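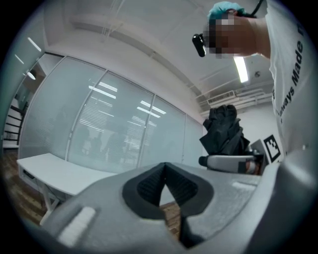

May 2022

Slept till nearly nine, which never happens, and woke up with my shoulders so stiff I had to roll out of bed sideways. That's what I get for turning over the whole back bed in one afternoon. It looks great though! Dark and crumbly and hardly any bindweed left (I say that every year and then it's back by the Fourth of July).

Ronja came by before lunch with the tomato seedlings she's been promising me since January. She had way too many, as usual - her kitchen windowsill must be a jungle - and I ended up with 12, plus a leggy pepper she felt sorry for. I only have room for eight tomatoes if I'm being sensible. I planted ten. The other two are in buckets by the steps and I'll see if Alvar wants them when he gets back from his sister's.

We sat out on the steps with coffee and talked about her mother's house, which they're finally putting up for sale. She's okay about it some days and not others. The piano is the big problem. Lovisa wants it but she's on the third floor with that awful narrow staircase, and the movers quoted 359 dollars just to come look at it and try. Ronja thinks they should let the buyers have it. I said don't decide yet, but I don't think she was really asking me.

After she left I drove out to get more compost and came home with compost, a new hose nozzle, two packs of pole beans and a lavender I did not need. Spent way too long in the checkout line behind a man returning a birdbath. The lavender is going where the old rosemary died, if I can dig the stump out. I had a go at it with the spade and gave up after around 30 minutes. It's a monster!

Supper was eggs and the last of the asparagus, with too much pepper because the lid came off the grinder. Ate it anyway. Then I called Liv and we had a good long talk, mostly about her knee and the new neighbors and whether she should get another cat (yes, obviously). She's coming up for a few days at the end of the month, so I need to clear the boxes off the spare bed and find the good pillow.

It's supposed to get cold overnight, so I went back out in my slippers and put old sheets over the tomatoes. They look like a row of small ghosts out there. Forgot to water the buckets. I'll do it first thing.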